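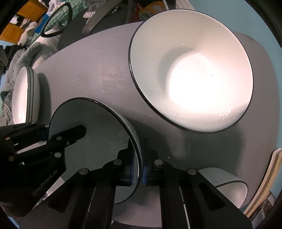 *White bowls with a thin black rim, on a gray tabletop.*

## Caring for Glazed Tableware in Shared Kitchens

Residents of the Grotel apartments are asked to follow the guidance below when using the common kitchen on the ground floor. It replaces the sheet issued in January.

**Washing.** Scrape plates and bowls before they go into the sink. Use warm water, a soft sponge and a small amount of dish soap. Steel wool and scouring powder dull the glaze and should be kept for the oven racks. Dried oatmeal or rice will loosen after a soak in plain water.

**Gray marks.** Metal cutlery leaves fine gray lines on pale glaze. These are deposits of metal and can usually be removed with a paste of baking soda and water — three parts soda to one part water — rubbed on with a damp cloth and rinsed well.

**Tea and coffee stains.** Fill the cup with hot water, add 2 teaspoons of baking soda and leave it overnight. Do not combine cleaning products.

**Drying and stacking.** Air-dry tableware in the rack, then stack it by size, with no more than nine bowls to a pile. Cups are to be stored upright and should not be nested.

**Chips and cracks.** Run a fingertip lightly around the rim when putting items away. Anything chipped should be wrapped in newspaper and placed in the gray bin by the back door. Cracked pieces must not be used in the microwave, even where the crack appears slight.

Replacement tableware may be requested from Firdevs Bayram in Room 117. Questions regarding the dishwasher should be addressed to Tülin Yurt.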